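Ukosard episode notes – read me first

Hello! I'm Parvathi Sundaram and I watch far too much telly. Ukosard is my pile of notes on 235 episodes of drama and comedy, kept as one plain CSV file with a row per episode.
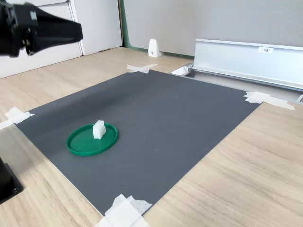
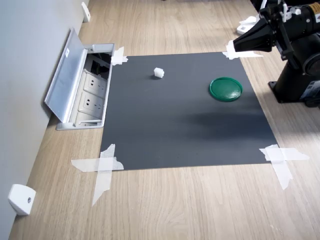

The dark mat, taped down at the corners.

What's in each row: the series title, season and episode number, running time in minutes, whether there's a "previously on" bit, and my score out of 5. Scores are mine alone, so if you loved the second season of Terkero (I gave most of it a 2) we'll have to disagree!

Blank running times mean I forgot to write them down. Ikholm is the worst for this – I watched the lot in one go over January and got carried away. Menon went out as double episodes at first, and I've split those into separate rows, so the numbering won't match some of the listings.

The comments column has spoilers. Lots of them. Delete it before you sort anything if you're still catching up.

There are 48 episodes I've seen twice, and those keep the first score, with the second one in the column called "again". I was much kinder to the comedies the second time round.

Use it however you like, just mention where you got it. Corrections are welcome, especially air order for Menon.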